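The Great Fleece Roll-Up, or How I Got My Closet Shelf Back

November 2024

So the heat finally clicked on in the apartment, which in my house means one thing: every warm layer I own comes out at once and lands on the bed. I have a problem with fleece. I buy it like other people buy candles. There's the green half-zip from Moslow that I wear to take the trash out, the enormous navy thing I bought in an airport, the gray ones (plural, don't ask), and a vest I have worn exactly never but can't part with because the pockets are so good.

My closet is a regular old closet with one deep shelf on top, 70 inches across. I measured it in May, when I was going to build dividers. I did not build dividers. What I had instead, all summer long, was a folded stack that looked great for maybe a day and then slid sideways into the sheets every time I pulled something from the bottom.

Folding fleece just doesn't work for me. A t-shirt folds and stays folded. Fleece puffs back up while you're looking at it! You press it flat, you turn to get the next one, you turn back and it's a loaf again.

Enter my friend Bok-nam Hyun, who used to sew for a little shop called Yoon and has opinions on all things fabric. I was whining to her on the phone about the shelf and she said, why are you folding them, roll them and tie them. Tie them with what? With anything soft, she said. Not rubber bands, they leave a dent and they get sticky when they're old. Not string, it bites in. Something wide.

I went digging in the ribbon drawer and came up with ribbon that was too slippery, a shoelace that was too skinny, and then some thick cream-colored ties with a felty feel to them. Perfect. They're grabby, so the knot doesn't creep loose, and they look nice too, kind of like wrapping a present.

My method, after a lot of bad ones: lay the thing face down, sleeves crossed over the back, hood (if there is one) folded down flat. Fold in the sides until you've got a long strip. Roll from the hem up toward the neck, because the bulky part ends up on the outside where you can squash it. Then you lean on it. I mean really lean, with a fist, and keep leaning while the tie goes around the middle.
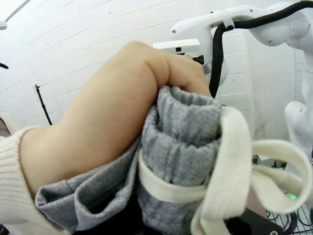 Fist down, cream tie around the gray one. Very glamorous work.

The tying is the part I was worst at. I kept doing a single knot and then trying to make the bow, and in the half second between the two the whole roll would take a big breath and loosen up on me. What fixed it was going around twice before the first knot. The second wrap holds the first one down and you get a moment to fuss with your loops. Big floppy loops are fine, by the way. You want to be able to yank one end on a cold morning and have the whole thing fall open.

I did the gray ones first, and they were the hardest of the bunch. They're the fuzzy heathered kind and there's just so much of them. The airport one was easier than I expected. The vest took two seconds and I still think it's smug about it.

Somewhere in the middle I stopped for coffee and added up what I've spent on lint rollers over the years, and I'm not sharing that number. Which reminds me, roll them clean! Go over each one before you tie it up or you're just storing cat hair for later. I use the Pesport roller with the long handle, and if you get a peel-off kind, start the next sheet before you put it away or you'll never find the edge again.

The rolls are up on the shelf now, ends facing out, like towels at a fancy gym. I can see every color. I pulled out the green one yesterday and nothing else moved, and I stood there a minute just enjoying that. There's even a gap on the left side where I've put the Tolum blanket that used to live on a chair.

Next up is scarves. I have nearly 132 inches of one scarf alone (my aunt knitted it, she got carried away) and I don't know if it should be rolled or hung or just worn by two people at the same time. If you've got a scarf system you like, leave it in the comments, I'm going in this weekend.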